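Grerkeck asks the nation's kitchens to own up to their drawers
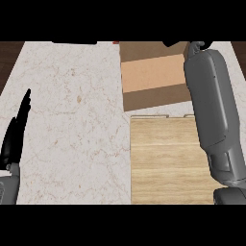 Pale marble worktop with tan and rust-brown veining. Computer-rendered view.

28th August. For immediate release

Grerkeck, the kitchen storage firm that has been selling dividers, racks and hooks since 1970, today opens its first Drawer Amnesty, a month-long invitation to hand in the kitchen gadgets that seemed like a good idea at the time.

Anyone with an avocado slicer, a spare avocado slicer or a device for making perfectly square boiled eggs can bring it to the Grerkeck showroom on Jaltivell Street and leave without it. Staff have been trained to ask no questions, although Hiba Harb, who runs the front desk, has reserved the right to raise an eyebrow.

The idea came out of a survey the firm carried out among 717 of its customers in July. Most said they owned at least one kitchen item they could not name. A fair number could name it but did not wish to. Asked why they kept such things, the most popular answer was "it came in a set".

"We have spent decades selling people clever ways to store more," said Idalina Cordeiro, managing director of Grerkeck. "It has dawned on us, a little late, that some of it didn't need storing. I say this as a woman with 2 fondue sets and no particular feelings about cheese."

Usable items will be cleaned, tested and passed on to Cletent, the community kitchen that lends equipment to people setting up home. Cletent has supplied a list of what it would like (sharp knives, tin openers, saucepans with the right lids) and a rather longer list of what it would not. Bread machines with no paddle appear on the second list in capital letters.

"People are very generous with their melon ballers," said Waltraud Thaler, who manages the lending shelves at Cletent. "We could do with a few more colanders."

Anything past saving will go for scrap, apart from a small number of pieces chosen for display in the showroom window. The selection will be made by Rodrigo Valente, head of product design at Grerkeck, whose own herb scissors, launched under the Du Plessis range and withdrawn the following spring, will take pride of place. Mr Valente was invited to comment and said he still thought they were good scissors.

Visitors handing in 4 or more items will receive a Grerkeck drawer divider. The firm accepts that this may be how the trouble started.

The Drawer Amnesty runs during normal showroom hours, Monday to Saturday. Knives and other blades should be wrapped in newspaper or card. Electrical items need their plugs attached. Large appliances cannot be taken, and neither can anything still containing soup.

Ends

Notes to editors

Grerkeck designs and sells kitchen storage from its showroom and by post. The July survey was sent to customers with their order confirmations and was not, the firm admits, very scientific.

Interviews with Idalina Cordeiro can be arranged through Vitória Baptista in the Grerkeck press office. Rodrigo Valente is also available, on the understanding that he will bring the scissors.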